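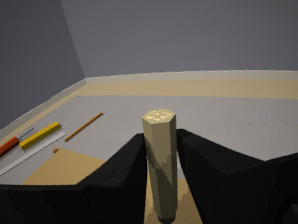 Wrist view in sim, hex pillar between the two fingers.

Why does randomizing the wrist camera help more than randomizing the textures?

Posted by Stidetow

I've been working my way through sim-to-real stuff in my evenings and I finally have a result I can't explain, so I'm excited and confused in equal parts!

The task is a simple one. The arm has to grasp a small upright peg and hold it straight before it goes anywhere. I trained the same policy in simulation two ways. In the first set I changed the surface textures and colors on every episode (table, walls, floor, the tools lying on the table, all of it). In the second set I left the looks alone and nudged the wrist camera a little each episode, both position and tilt. Same number of demos for each, 1,620, and the same training length.

Then I tested both on 124 held-out starts, still in sim but with a camera mount I had measured off my real arm. I expected textures to win because every tutorial starts there. The camera set won easily, and the texture set did barely better than no randomizing at all. What did I miss? Is it a bug, or is this a known thing?

I render from two viewpoints, but the policy only gets the wrist one. The second is for me.

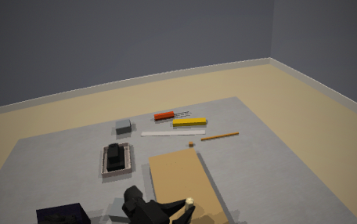
The wider view, same table setup.

If it matters, the tools and blocks in the background are just clutter. The policy is never asked to touch them.

Yusri Pelupessy

I don't think it's a bug, and I love that you measured the mount before testing, so many people skip that.

Look at what changes between your training and your test. Your test is still rendered. Same lights, same materials, same gray table. The only real difference from the plain training data is where the camera sits. So you trained one policy to ignore a change it never meets and the other to ignore the exact change it does meet. Of course the second one looks great!

That doesn't make the result useless. From the wrist the fingers are huge, and the policy can learn a shortcut along the lines of "close when the peg is at this spot in the picture." Shift the camera a few millimeters and that spot is wrong. Moving the camera in training breaks the shortcut, and the policy has to read where the peg is compared with the fingers. I saw the same pattern last February with a much uglier gripper.

Two things I'd try before you write it up:

Run a 2 by 2. None, textures only, camera only, both. Then test each one on a shifted camera with the original looks, on new looks with the original camera, and on both changed together. It's a bit of rendering but you'll have a proper table at the end.

Repeat every cell with more than one seed. I use 6. With 124 starts, a single run can wander quite a lot and you won't know it.

Also check that the fingers move in the image when you nudge the camera. If your camera is parented to the wrong link they may shift in a way your real arm never would. Save a handful of renders and flip through them.

Nair

textures never did much for me either. turn up the lighting changes instead, shadows matter way more. I had 553 demos and it was fine

Skongate

Nair's point about shadows is worth a test, but I'd keep it as its own column and not mix it in with the textures. Lots of people lump them together as "visual randomization" and then can't say which part helped.

One small addition to Yusri's answer. How far are you moving the camera? If the range is much wider than the error in your real mount, you're making the policy work harder than it needs to. Try a narrow range and a wide one. With a peg that small I'd guess there's a sweet spot, and it would make a really nice plot. Please post it if you get that far!

Comment from Stidetow

Oh wow, yes, the test set only changes the camera. I feel silly and also thrilled. The 2 by 2 is rendering now, and I'm adding lighting as a separate run. My range was plus or minus a centimeter, so I'll do a narrower one too.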